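Fetlow's simulated kitchen teaches a robot to judge its grip before it closes

April 26, 2024

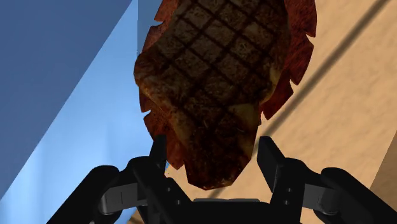

I've been following the grasping work at Fetlow for a while now, mostly because Ghazal Azimi keeps sending me clips at odd hours, and this week her group finally posted the write-up. The method is called Prilier, and the idea is pretty simple: before the robot closes its fingers, it stops and guesses how the grasp will go, and if the guess is bad it backs up and lines itself up again. All the training happens in simulation, with food as the test case (I got hungry reading it, I'll admit). The steak has the full crosshatch of grill marks and a ragged reddish rim, and its narrow end hangs in the gap between two black fingers that are still spread apart. An open grip like that is the kind of moment Prilier cares about. Go for the thin end and you might get a nice clean pinch, or you might get a big heavy slab swinging around and sliding out.

So how do you teach a robot to tell the difference? Azimi and her co-author, Zineb Ezzat, ran 1,000 practice grasps per item in the simulator, changing the weight, the friction and the starting angle each time. The robot only gets its own camera view and the finger positions. It never gets told how heavy the thing is, so it has to learn from shape and surface, same as I do when I'm poking at something on the grill.

The number everybody is passing around is 97 percent, for how often the system's guess matched what happened when the fingers did close. That's on items it had trained on! On 20 items it had never met, the score dropped, and the paper is upfront about that. Floppy things gave it the most trouble. Ezzat told me thin slices were "a real headache" because the simulator treats them stiffer than they should be, and she'd like to fix the physics before anyone gets too excited about the results.

What I liked best is how cheap the check is. The extra look adds around 2 seconds to a grasp, and the team says they can trim that down. For a lunch line that's still slow, but for a home kitchen I'd take it.

Next up is real hardware. Kotside is lending the group a test kitchen in July, and the plan is to start with rubber food and work up to the real stuff. The code should be out before then, and I'll post the link when I have it.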